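Home News Events Members Contact

Posted in: Tips & Housekeeping

11 August 2025

Bathroom clear-outs: what the July session covered

The July home session at Grivside was on bathrooms. Gladys Chambi led it, and thirty people signed up, which filled the room. Several members who couldn't get a place have asked for the main points, so they are set out in this item.

Gladys starts with the cabinet, and she starts by emptying it. Everything goes on a towel on the floor or on the bed if the bathroom is small. She does not sort as she goes. Her view is that people who sort from the shelf put most of it back on the shelf, and that was the experience of most of the room.

Once it is all out, check dates. Sunscreen and eye drops are the ones people forget. Opened eye drops often have a short life, and the leaflet in the box will tell you how long. If the leaflet is gone and you can't remember opening the bottle, ask a pharmacist before using it again. Old medicine should not go down the sink or the toilet. The Giraldo pharmacy on the corner takes it back at the counter during normal hours, in a sealed bag, with your name scratched off the label.

Towels came next. Two bath towels a person is enough for most homes, plus a pair for guests. Percy Quispe said his household of four had 14 hand towels and used the same three. The animal shelter will take clean old towels, even frayed ones, but not bath mats with rubber backing.

There was a long talk about shower bottles. Jhair Betancur keeps one of each on the ledge and the spares in a hall closet, and he writes the month on the bottom of each bottle with a marker when he opens it. Others thought this was too much work. Gladys said either way is fine as long as the spares are somewhere you will look before you go to the store.

For small items she likes open containers with clear sides. Lids get left off or things get piled on top of them, and a solid basket hides whatever has slipped to the bottom. Measure the shelf first, and leave room to get your fingers in at the sides. 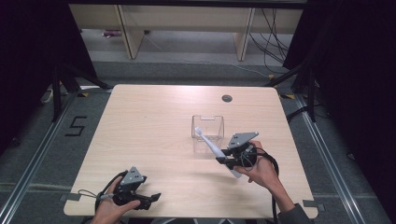
A toothbrush and a clear open-topped box on a wooden table.

Toothbrushes themselves should stand upright with the head in the air, apart from other people's. Dentists generally suggest a new one every three or four months, or sooner if the bristles have spread. Whatever you stand them in needs washing too. Warm water and dish soap once a week will do it. Percy Sánchez asked about travel caps, and the answer was to use them for travel and take them off when you arrive so the brush can dry.

Under the sink is the last place to tackle. Run your hand along the pipes before putting anything back, and look at the floor of the cabinet for stains or soft spots. Keep bleach well away from anything with ammonia or acid in it, and if there are children in the house, move all of it up high. Gladys suggests a plain plastic tray under the bottles. A leak then stays in the tray, and the whole lot slides out when you want to get to the valve.

The full job took her 5 hours the first time in her own house, and she now does a shorter one twice a year – once after the summer and once in the spring.

A few notes from the desk. The Vatanell swap shelf is open again and has plenty of unopened soap and shampoo on it. Please bring sealed items only. Trendby has given us 600 paper labels, and they are in the drawer by the sign-in sheet. Take a strip if you need one.

The next home session is on kitchen drawers, with Ilídio Nogueira. He would like people to bring one drawer's worth of tools in a bag, including the ones they can't name. Sign up at the desk. Those who missed out on a place in July will be offered one first.

We use cookies to remember your settings. By staying on this site you agree to their use. Accept | Read more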